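How to hang a heavy mirror (and keep it on the wall)

I put off hanging the big mirror in our hall for months. It leaned against the skirting board, the dog looked at himself in it, and I told everyone I liked it that way. Then we moved to Birkance, into a house where every wall seems to be made of something different, and I had to learn how to do the job properly. I've since hung mirrors for half the street, so I thought I'd write down how I go about it.

It's an afternoon's work if you've never done it, and a good bit less the second time.

Before you start, find out what your wall is

Knock on it. I know that sounds daft, but your knuckles are a decent guide. A dull, solid thud that hurts a bit means brick or block. A hollow, drummy sound means plasterboard. If it sounds hollow and then goes solid every so often as you work your way along, you've got plasterboard on wooden studs, and the solid bits are what you're after.

Older houses often have lath and plaster, which sounds like a bit of everything and crumbles if you look at it crossly. Ours has it upstairs. For that I'd go into the timber every time, even if it means the mirror ends up slightly to the left of where you wanted it.

Next, weigh the mirror. Stand on the bathroom scales on your own, then stand on them holding the mirror, and take one from the other. Write it down! You'll need the number when you're standing in the shop in front of all the little packets, each with a different weight printed on it.

What you'll need

A drill and the right bit for your wall
Wall plugs and screws, or proper hollow-wall fixings
A hammer
A spirit level
A pencil and some masking tape
A tape measure
A pipe and cable detector
Someone to stand back and tell you it's wonky

You don't need a fancy hammer. An ordinary claw hammer does for this and nearly everything else round the house: the face taps in your wall plugs, and the claw gets out whatever the last people left behind.

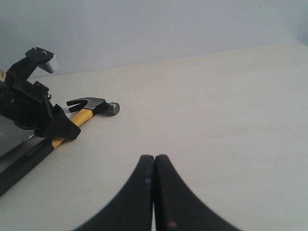

Speaking of the last people, have a good look at any fixings already in the wall before you decide to use them. I once trusted an old nail because it felt firm. It was firm for a picture of some boats. It wasn't firm for a mirror, and I was lucky to be standing next to it with my hands free.

Check the back of the mirror too. If it has a wire, give it a proper tug. If the rings are held on with tiny screws going into soft wood, swap them for something longer (but shorter than the wood is deep, please, or you'll come out through the front). I threw away the string that came with ours and bought a pair of Hellik hangers, which are flat metal plates with a lip that hooks over the screw head. Two fixings will stop a mirror swinging every time somebody shuts the front door, and they share the load.

Step 1: Work out the height

Most people hang mirrors too high. I like the middle of the glass at eye level, but whose eyes? In our house we split the difference and nobody is entirely happy. Over a mantelpiece or a console table, leave a gap you could fit your hand into sideways, and a bit more if you like a lamp there.

Cut a piece of newspaper or brown paper to the size of the mirror and stick it up with masking tape. Leave it there overnight. You'll walk past it with your coffee in the morning and know straight away if it's wrong.

Step 2: Mark your holes

Lay the mirror face down on a towel and measure between the two hangers. Measure again. Then measure down from the top edge of the frame to where the screws will sit, and do that on both sides, as hangers are hardly ever fitted dead level.

Move all of that on to your paper template, hold the spirit level across the two marks, and push a pencil through the paper into the wall. I put a square of masking tape over each spot first. It stops the drill bit skating about and keeps the plaster tidy round the hole.

Now run the detector over the area. Don't drill directly above or below a socket or a light switch, whatever the detector says. Cables generally run straight up and down from those, and straight across too.

Step 3: Drill

Wrap a bit of tape round the drill bit to show how deep you need to go, which is the length of the plug plus a whisker. Fold an envelope in half and tape it under the hole to catch the dust. Start slowly, keep the drill square to the wall, and switch on the hammer setting only for brick or block.

Blow the dust out afterwards – eyes shut – or use the vacuum. A hole full of dust won't grip anything.

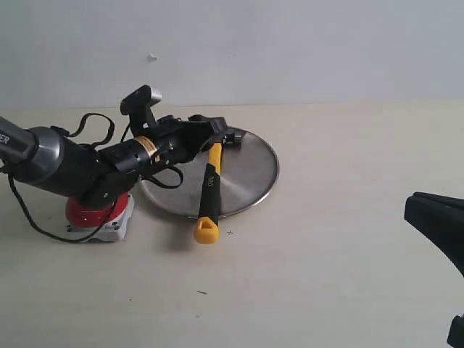 Step 4: Tap in the plugs

The plug should slide most of the way in with your thumb and need a few light taps for the rest. If you're having to wallop it, the hole is too small, so take it out and drill again. If it drops in and spins, the hole is too big and you want the next size up. Small taps, with your hand well down the handle so the weight of the head does the work.

Hold a scrap of card against the wall as you go, with a notch cut for the plug. Then if you miss, you hit the card.
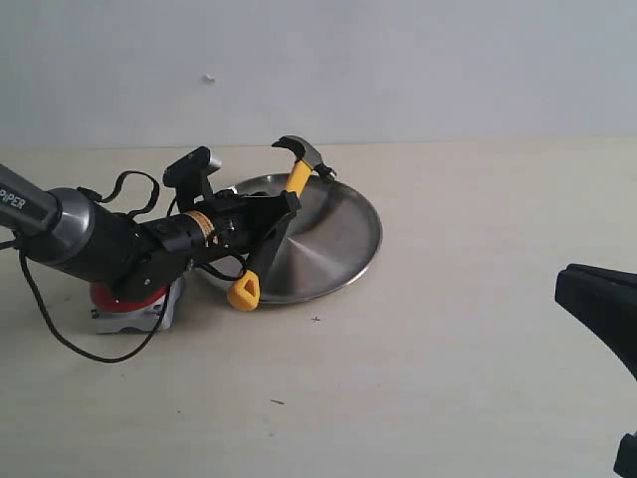

Hammer above a round steel tray.

Step 5: Put in the screws and hang it

Drive each screw until the head stands out just enough for the hanger to drop over it. Pull down on both of them, quite hard. Nothing should move or creak.

Get your helper for this bit. Lift together, press the mirror flat to the wall a little above the screws, and let it slide down until you feel both sides catch. Keep a hand under it for a moment before you let go completely. Check it with the level, and if it's a hair out, a wrap of tape round one screw will lift that side.

I stick felt pads on the bottom corners as well. Kumsa do some nice thick ones that don't leave a mark on the paint.

If it goes wrong

Holes in the wrong place can be filled, sanded and painted, and most of them will be behind the mirror anyway. If the plaster crumbles, stop, fill it, and move along to the next stud. For a really heavy mirror on plasterboard with no stud where you want one, fix a wooden batten across two studs and hang from that. Paint the batten the same colour as the wall and you'll forget it's there.

Give the whole thing a gentle wiggle every now and then, especially if it hangs near a door. I do ours when I clean the glass.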